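Lellimgate Gripper: Frequently Asked Questions
Last updated December 2019

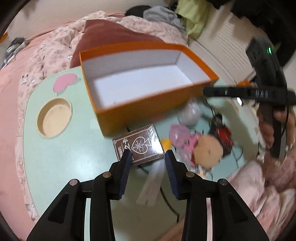

What is it?
Lellimgate is a hand-held gripper with two curved fingers. You hold it, you pick things up with it, and you put them down somewhere else. Your own hand does this too, for less money.

Then why build one?
The plan is an arm that can pack a box. Before the arm gets a vote, I want to know what the fingers can cope with. Moving them by hand is quicker than writing code that moves them badly.

Where is the workshop?
It's a bedroom. There's a low green table with a heart sticker on it. Serious inquiries are still welcome.

What are the blue pads?
Ribbed rubber. The first set was smooth, and small boxes slid out with real dignity. Glue the ribbed ones on, leave them overnight, and don't test them early. I've tested them early 2 times.

What do you practice on?
Whatever is within reach. Small boxes in plastic film are my favorite bad case – slick, light and easy to crush. Plush toys forgive everything and teach you very little.

How much did it cost?
$374, counting the parts I ordered wrong. If you order them right, please don't write to tell me the total.

Is it the same as the Loller design?
The linkage started there. Loller closes wider and uses shorter fingers. Files from one won't fit the other, whatever the old Vedness forum thread says.

How long do the fingers last?
I retired the June pair after 1000 grips. One bracket had a crack and I had lost interest in finding out which grip was its last.

Can I buy one?
No. The parts list has 21 lines and all of them are in the download. Line 9 is screws. Get extra screws.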